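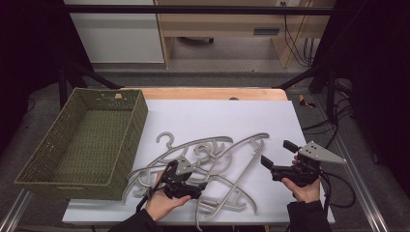
Plellis flat hangers and Lougher woven basket: long-term review

Reviewed by Gopinath Warrier
Posted Tuesday, September 8, 2026
Category: Laundry and wardrobe storage

Summary

The Plellis is a thin plastic clothes hanger in a pale, warm grey. The Lougher is a rectangular open basket in an olive-green weave. They are sold separately, but Kakidora lists them on the same page and I bought them together. The hangers are good on the rail and poor in a heap. The basket is good at most things, with one reservation about the handle.

Hangers: shape and rail space

The profile is flat, with curved shoulders, a straight lower bar and several cutouts in the body. The flatness is the reason to buy them. My wardrobe rail was previously fitted out with moulded hangers of the tubular type, and 38 of those filled it to the point where shirts came out creased. The same 38 garments on Plellis hangers leave a gap at one end wide enough for two winter coats.

The hook is a plain curl and does not swivel. Anyone who hangs clothes facing both ways will need to turn the garment before it goes on. I hang everything facing left, so this has not been an issue, but my previous set did swivel and I noticed the change for the first week.

Hangers: load

I weighed garments on a kitchen scale before hanging them. A cotton business shirt came in at 211 g and caused no visible bend. A wool overcoat came in at 1,861 g. On one hanger it produced a clear droop at both shoulder ends within a day, though the plastic returned to shape once the coat was removed. Heavy coats have since gone back on timber hangers. Knitwear, shirts, blouses and light jackets are within the useful range. Trousers folded over the lower bar stay put if they are cotton and slide if they are lined.

The curve of the shoulder suits medium and large adult sizes. On small children's tops the ends push out the sleeve seam and leave a bump.

Hangers: tangling

The main fault is what happens off the rail. Every opening in the body is a place for a neighbouring hook to enter, and the open loops catch on each other. Tip a stack onto a table and it locks together. Pulling on one hanger lifts three or four, and the hook of the next one down usually rotates sideways as it comes.

The method that works best for me is as follows.

Spread the pile on a flat, smooth surface so that it is one or two layers deep.

Find a hanger whose hook stands clear of the others and start with that one.

Hold the lower bar with one hand and the hook with the other. Turn the hanger in its own plane until the shoulder clears, then lift.

Lay the freed hangers with all hooks pointing the same way.

Lifting first and turning second makes the knot tighter. Shaking the pile does nothing useful. I have not broken a hanger while sorting, but a hook forced backwards through a cutout does leave a pale stress mark.

A loop of string through the hooks prevents the problem altogether during storage or a move. The Jumgate hangers I used before have a solid body and do not tangle to the same degree, but they are thicker and cost more per piece.

Basket: construction

The Lougher has a tight weave on the walls and floor, with a rim in a slightly lighter shade of green. The handle is a small rectangular cutout in the rim. There are no large gaps in the walls, so hooks do not poke through the side, which was a constant nuisance with my old wire basket.

The walls hold their shape when the basket is empty. Full of folded towels, the long sides bow out slightly. It has been wiped out with a damp cloth many times and the colour is unchanged. Lint collects in the texture of the floor and needs a vacuum nozzle or a stiff brush.

The handle opening is tight for a large hand. I can get four fingers in, but not with gloves on, and carrying a full load down the stairs becomes uncomfortable by the bottom step. A wider cutout would fix it.

Using the two together

Hangers dropped loosely into the Lougher tangle as they do anywhere else. Stood on their lower bars in a row with the hooks up, they travel well and come out one at a time. Loading them this way takes a little longer after the wardrobe is cleared, and saves that time again at the clothesline.

Ratings

Plellis hangers, on the rail: 4 out of 5
Plellis hangers, handling and storage: 2 out of 5
Lougher basket: 4 out of 5

I would buy the hangers again for shirts. A second basket is on order for the linen cupboard and is due in October.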